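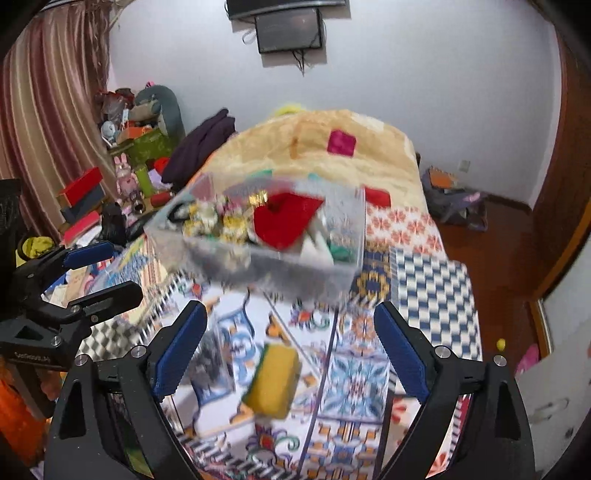
Sorting a bedroom goes better on the bed than on the floor, for the simple reason that you need the bed back by tonight. A pile on the floor can live there until spring. A pile on the bed has a deadline, and the deadline gets more persuasive after nine o'clock. Leave the bedspread on while you work, even a loud one with blue and orange tile motifs, and keep a sponge within reach so each box can get a wipe before anything goes back in it. Clear plastic boxes are the ones to buy. You can read a piece of red fabric and a clutch of small gold and white trinkets straight through the side, and that saves you writing a label you would only have ignored.

I have been sorting the same bedroom on and off for years. What follows is what has held up.

Start with one box

Take a single box, tip it out, deal with it, fill it, put the lid on. Then get the next one. The popular method of emptying every shelf at once so you can "see what you have" works very well for people with a second bedroom to sleep in.

The Drirkton boxes I use have flat lids and straight sides and stack four high before they start to lean. The tapered kind nest beautifully when empty. Mine have never been empty.

Put the lid somewhere you will find it. Mine goes on the pillow. A lid set down "just here for a second" will be under the duvet at bedtime, and you will find it with your shin.

The wipe

Plastic boxes collect a gray film that you stop noticing around the second year. The soft side of an ordinary two-sided sponge takes care of it with warm water and one drop of dish soap. Keep the green side for dried-on price stickers and go easy even then, as it will scratch clear plastic to a permanent fog, and you are back to writing labels.

Wring the sponge out hard before it comes anywhere near bedding. Harder than that. Set it on a saucer between boxes. Let the box dry with the lid off while you make up your mind about its contents, which will take longer than the drying.

For sticker glue I use cooking oil on a paper towel, left ten minutes, then soap to get the oil off. Guvomach makes a citrus remover that does the same thing and smells like a bus station. I own it. I use the oil.

Small ornaments

Everyone has them. They come as party favors, they come from the bottoms of gift bags, they come from relatives who have decided you collect bunnies. Once you have two bunnies you do collect bunnies, and there is no appeal.

Pick the ones you would miss and give them shelf room. The rest go in a box together with something soft beside them, a folded scarf or a pillowcase, so they don't rattle and chip each other. Metallic paint rubs off onto pale fabric if it's packed tight, so wrap gold pieces in tissue first or use fabric you don't care about.

Twice a year I swap the shelf set and the box set. It feels like getting presents, from someone with exactly my taste.

The shelf by the bed

A bedside shelf has no natural limit. Things arrive on it in the dark. In the course of one winter mine took in yarn, a fan, a cap, several boxes holding smaller boxes, and a charger for a phone I no longer have.

Two rules have helped. The first is that nothing sits in front of anything else, so the shelf is one row deep and when the row is full, it's full. The second is that stuffed toys go on top of the highest thing or leave the shelf altogether. At mid-height they act as a kind of wall, and you'd be surprised what builds up behind a plush animal.

If a curtain hangs near the shelf, pull it all the way back when you dust. The strip behind the curtain is where the dust has been going on vacation.

Yarn

One ball per bag, with the loose end poked out of the top. I tried keeping mine in a bowl with a slot in the rim, and it looked charming for an afternoon. A zip bag from the kitchen drawer is uglier and has never once rolled under the bed. Tuck the paper band in with it so you can match the dye lot later, when you are three rows short. You will be three rows short.

Cables under a screen

If you have a screen on the wall you have cables hanging below it, and they bother visitors more than they bother you. Hook-and-loop strips every hand's width or so will pull them into one line. Skip the zip ties. You'll have to cut them the first time anything gets moved, and you'll be cutting beside a live cable with nail scissors.

Wrap a bit of masking tape around each plug and write on it what it belongs to. I know what I said about labels. Cables are different, they all look alike and they don't come in clear boxes.

I bought an Onsri cable sleeve, white, to match the wall. The wall is cream. Hold the thing up to the wall in the store's photo, in daylight, before you order.

Clothes draped on the bed corner

These are neither clean nor dirty and have no legal status. Give them a hook. One hook, on the back of the door, two garments at most. The third garment has to be either washed or put away, and it's usually obvious which once you bring it near your face.

Pillows and quilts that come off at night

Decide where they go before you buy them. A quilt you don't sleep under needs a place to spend eight hours, and a chair will do if the chair isn't already employed. Mine goes folded in thirds over the footboard. The square fluffy cushion goes on the floor, where the cat has been expecting it.

When to stop

Stop when the bed is clear, even if the boxes aren't done. Lids on, boxes against the wall, sponge back to the kitchen. Anything still homeless goes into one Gredness tote, and the tote goes in the doorway so you have to step over it on Monday morning. I've stepped over mine for as long as nine days.

Shared 525 times
200 comments

Related
Getting Candle Wax Out of a Bedspread
Which Lids Fit Which Boxes: A Sad Investigation
Drawer Dividers From Cereal Cartons
Why Your Sponge Smells and What to Do Tonight
Folding a Fitted Sheet, Attempt Six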